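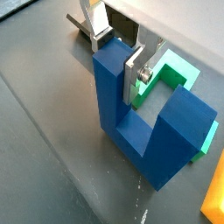

Liette Marchand asked at the January review whether the dropped blocks and the force-limit stops were one fault or two. They are two, and this report treats them separately.

Progress report, Flenus assembly cell
Prepared by Stefaniia Zhuravel for Praltov
20 May 2022

1. Status

Block handling resumed after the stoppage. The cell is running at reduced speed until item 4 is closed. The set in use includes the blue U block and the green square frame. The U block is picked by one upright, with a finger on either side, so one finger has to enter the notch.

2. Fault A: loss of grip

Of 200 logged picks, 23 ended in a drop. All 23 were U block picks with the wrist rotated. The gripper reported a closed grip each time. Mahmoud Ghoneim traced this to the width check, which accepted any reading under the upper limit. A grip on the corner of an upright therefore passed. A lower limit has been added. A further 174 picks have been run with the new check and no drops were logged. Picks that fail the check are now retried once and then abandoned.

3. Fault B: force-limit stops

The arm stopped on contact when the inner finger came down on the base of the notch. The cause was a height offset left over from the earlier, shorter fingers. The offset was corrected and the old value removed from the Hrynyshyn configuration file. One stop has occurred since, at log entry 101, and is not explained.

4. Safety matter

During one Fault B stop the arm released its load on reset. The operator's hand was on the table, clear of the block. There was no injury. Reset now holds the gripper state until a second confirmation is given. Hanna Moroz has reviewed the change on paper. The bench test is outstanding, and nobody is to reach over the table during reset until it is signed.

5. Next period

Bench test of the reset change. Review of entry 101. Return to full speed, subject to both. No change to the budget is requested.

This site uses cookies to improve your experience. Accept | Manage preferences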